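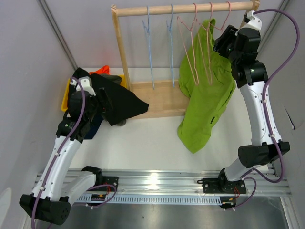 Wooden clothes rack with light blue and pink hangers on a round rod.

Clothes rack

From the Faltari Household Encyclopedia, an open collection of articles on ordinary things
Article by Bronwyn Faulkner. Last revised June 23, 2018.

A clothes rack is a free-standing frame for hanging clothes, usually made of a rod held up at both ends. In Britain most of us say clothes rail, or just "the rail", and shop people say garment rail. I use rack and rail as if they mean the same thing, which drives my editor Tomás Rocha up the wall (he would like rail kept for the bar alone, and I do see his point, but I grew up saying it the other way and I'm too old to change).

I should warn you that I am fond of these things. I have owned a lot of them, sold a few, and spent years in the back room of a dress hire shop where they were the only furniture we had. So you'll get the usual facts and also a fair bit of me.

Names

Besides rack and rail, you'll hear clothes stand, valet, airer and horse, and they don't all mean the same thing. A valet is a small stand for one outfit, often with a tray for cufflinks and coins. An airer or clothes horse is for drying, with lots of thin bars that you drape things over. A coat stand is a single pole with hooks. What makes a proper clothes rack is that the clothes hang from hangers, side by side, along one bar.

My gran called hers "the gallows", but I've never met anyone else who did.

Before the rack

For a very long time people simply didn't hang clothes the way we do. They folded them and laid them flat in chests, or put them over a peg on the wall. A row of wooden pegs is a wonderful thing and I still have one in the hall, but a peg pushes a lump into the back of a jacket's neck, and you can only get so many garments on it before the bottom ones are lost for good.

The earliest mention of a hanging bar I've come across in my own digging is in a house list from Famden, dated 1795. It speaks of "one long pole for gownes, in the upper chamber". That's all it says! No drawing, no word on how the pole was held up or how the gowns were fixed to it. I have read that line so many times, and I still can't decide whether it was a rack, a pole across an alcove, or something for beating the dust out. Tomás thinks the last. I think he's being a spoilsport.

What really made the rack useful was the hanger. Once you had a cheap shaped hanger with a hook on top, a plain bar could take a whole family's clothes and you could slide them along to find the one you wanted. The bar had been there all along, waiting for it.

Parts

A rack hasn't got many parts, and the words for them differ from maker to maker. I'll give the ones I use.

The rod, or bar, carries the weight. On wooden racks it is often round, like a thick broom handle, and on metal ones it's a tube. Round is kinder to hooks. Flat-sided bars look smart in a catalogue, but the hangers catch and sit crooked.

The posts, or uprights, hold the rod up. They can stand dead straight or lean inwards. The leaning sort makes an A shape if there are two at each end, and it's far steadier than it looks.

The base is whatever keeps the posts from sliding apart. Plenty of wooden racks have a flat shelf down there, sometimes with a raised lip so that shoes don't wander off. Mine has a lip and the shoes wander off anyway.

Then you have the extras: wheels, hooks on the ends, a second bar lower down for shirts, a top shelf for hats. I'm against wheels in bedrooms. In a shop they're a blessing, but at home you lean over to reach a cardigan and the whole lot sets off towards the window.

Kinds of rack

The household rack is the one most readers will know. It holds a week or a season of clothes in a room with no wardrobe, or helps out a wardrobe that's full. Wood and metal are both common.

The shop rack is heavier and lower on charm. It may be a straight bar, a four-armed stand, or the big round kind that children hide inside (I did, at a sale in Ruawai when I was small, and I can still remember the smell of all those new coats).

The Z rack has a base shaped like a letter Z, so that empty racks can be nested one behind the other. Theatres and hire shops love them. At the shop we had 6, and with nothing on them they tucked into a space no bigger than a wardrobe. Loaded with wedding season, they filled the whole floor and the stairs.

The wall rack has no legs at all and is screwed into the wall. Some people wouldn't call that a rack. I would, but do find the solid part of the wall first.

The travelling rack folds or comes apart. Market traders use them, and so do people selling at fairs. The good ones go up in a minute. The bad ones have one odd screw that lives in your coat pocket and then doesn't.

Size and weight

A common trouble is clothes that are longer than the rack is tall. Shirts and jackets are no bother, but a winter coat or a long dress needs more of a drop than people expect, and if the hem sits on the base it'll crease and gather fluff. Measure your longest garment on its hanger, hook and all, and only then go shopping.

Depth gets forgotten too. A man's jacket on a wide hanger sticks out a good way front and back, so a rack pushed tight against a wall will have all its hangers sitting at an angle. I leave 40 centimetres between the rod and the wall and I've never been sorry.

As for weight, wet clothes are the thing to watch. A rack that is happy with dry shirts may bow badly under a soaked wool coat. A rod with a bend in it sends every hanger sliding to the middle, and turning the rod over doesn't bring it back for long. I've tried.

Wood or metal?

People ask me this more than anything else. Metal is slimmer, stronger for its size and easier to wipe. It also rattles, and hooks on bare tube make a screech that goes right through me. Wood is quieter and looks better in a bedroom, and you can sand out a mark. It does move with the weather, though. My own rack came from Jilberg, a small works that made stools and plate racks as well, and every December when the heating has been on for a while the left post goes slack in its socket. A quarter turn of the bolt and it's fine till spring.

Bare wood can be rough on hooks and on delicate cloth. Rub the rod down with fine paper and then a little plain wax, let it dry, and buff it well. The hangers will glide. Don't use cooking oil, whatever your neighbour says – it goes sticky and picks up every bit of dust in the house.

Hangers

Strictly these have their own article, so I'll be quick. The thing most worth knowing is that mixed hangers make a messy rack. If the hooks are different heights, the shoulders don't line up and you can't see what you've got. Colours are another matter. Lots of families give each person a colour, or use one colour for tops and another for trousers, and it works beautifully until somebody does the ironing in a hurry.

Thin plastic hangers are fine for blouses and children's things. A heavy coat wants a broad wooden one with rounded ends, or you'll get those little points in the shoulders that no amount of steam will shift. Wire hangers from the cleaner's should go straight back to the cleaner's.

In everyday life

Open racks go in and out of fashion. When I was a girl a rail in the bedroom meant you were waiting for a wardrobe to be delivered. Later it was a student thing, and then quite suddenly it was in all the magazines, with four beige jumpers and a plant. I don't know anyone who lives with four beige jumpers, but I understand the appeal. Seeing your clothes does make you wear more of them.

The other side of it is dust and sunlight. Clothes on an open rack get both. Anything dark will fade along the shoulder nearest the window, and it happens slowly enough that you only notice when you put the jacket on in a shop changing room. Drape an old sheet over the lot if you're going away, and turn the rack round now and then.

Cats see a clothes rack as a tent. I have no advice to give there.

Collecting

Few people collect racks on purpose, as they take up a room each. Old shop fittings do have a following, and a brass rail with its maker's plate can fetch a surprising sum. The best single source I know is an old trade catalogue kept in the Famden reading room, 1032 pages of shop furniture with a whole chapter on rails and stands. Ask at the desk, and allow an afternoon. The pages on hat stands are missing and have been for as long as I've been going.

See also

Airer
Coat stand
Hanger
Peg rail
Wardrobe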